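3.2 Household sorting and care of worn textiles

Interviews were carried out in Vernville and Lopes between February and May. Respondents were asked how they decided that a garment or household cloth was no longer fit for its first use, and what they did with it afterward. Each interview took place in the respondent's home and was followed by a short period in which the respondent handled cloths from their own supply and talked about them. Thaís Conceição and Nassoro Makokha led the interviews in Vernville, and Cauã Medeiros led those in Lopes.

Most respondents kept worn cloths apart from those still in regular use, but the line between the two groups was seldom fixed. Color mattered more than we had expected. Dark and strongly colored pieces were kept in use longer, and pale ones were moved to cleaning work at the first lasting stain. Several respondents also spoke of wrinkling as a sign of age, although they agreed that a wrinkled cloth could be as strong as a new one (Figure 4). 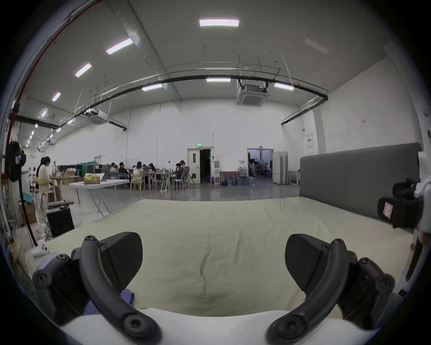 Figure 4. Crumpled blue-purple cloth on a larger beige cloth sheet.

The diaries gave a more detailed record. Over 13 weeks, participating households noted each time a cloth was washed, mended, passed on or thrown away. The final set held 1,251 entries. Silvana Queiroz and Reinaldo Brito coded the entries separately and then met to settle differences. Entries that named no item were left out of the analysis of item type but kept in the counts of washing.

Washing made up the largest share of entries, and mending the smallest. Mending was reported in only 10 households, and in five of these it was limited to sewing on buttons or closing a seam. Passing items on was more common in Lopes, where the Camia exchange accepts household linen as well as clothing. In Vernville, respondents who wished to give away linen had to find a taker among relatives or neighbors.

Small cloths were the hardest items to follow. They were often used for more than one task in a day, and diary keepers did not always record the change (Figure 5). We therefore treat cleaning cloths, dishcloths and rags as one group in Section 4.

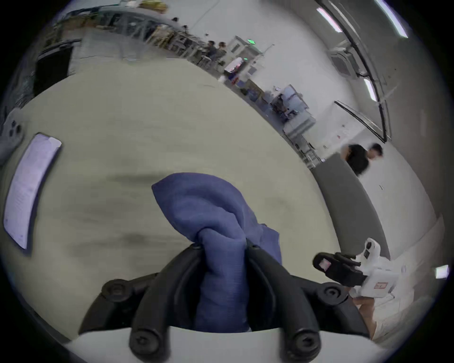
Figure 5. Blue cloth bunched up over a light-colored tabletop.

Two limits of the diary method should be noted. Households that finished the full period may have been more careful with their textiles than those that dropped out, and keeping a diary may itself have changed how often people washed.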